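Allero to release third album in February, adds dates in smaller rooms

The four-piece band Allero will release its third album, Grikar, in February, the group's label said this week. The record has 11 songs and was made over two winters in a rented house outside Vergara, where the band also recorded its first EP.

Grikar follows a long quiet stretch. The group stopped touring after its second album and spent most of the next year without a drummer. The new lineup played its first show last spring to an audience of 60 people at a record shop, and worked out five of the new songs there.

The first single, "Salt Road," is out now. It runs a little over six minutes and opens with two minutes of organ before the vocals come in. A shorter edit has been sent to radio stations. A second single is planned for January, along with a video. 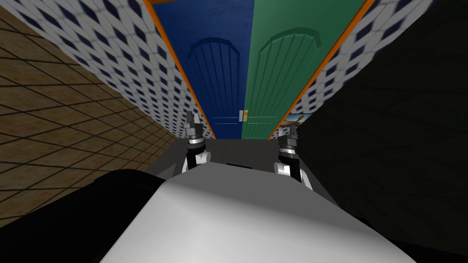
The band produced the album itself and recorded most of it to tape. Drums and bass were tracked live in the front room of the house, and the strings were added later at Caltavel, a studio and small label that is putting out the record. Caltavel also handled the mixing.

According to the label, the songs are slower than those on the last album and there is less guitar. Two of them are instrumentals. The closing track, "Four Below," was recorded in one take and has been left at its full length of nine minutes.

The vinyl edition is limited to 1,000 copies. Of those, 503 have already been claimed by members of the label's mailing list, and the rest go on sale to the public at 10 a.m. on release day. There will be a CD and a digital version as well. A cassette is being considered for later in the year.

Allero will tour for three weeks in March. The band has chosen rooms that hold 200 people or fewer, and in several towns it will play two sets a night, with a separate ticket for each. The first set will be the new album in order. The second will draw on older songs, including material from the EP, which has been out of print for several years.

Doors open at 6:30 p.m. for the early sets and at 9 p.m. for the late ones. All shows are open to ages 16 and up. Tickets are sold through the individual venues, and copies of the album will be available at the merchandise table while supplies last. Dates for the fall have not been announced.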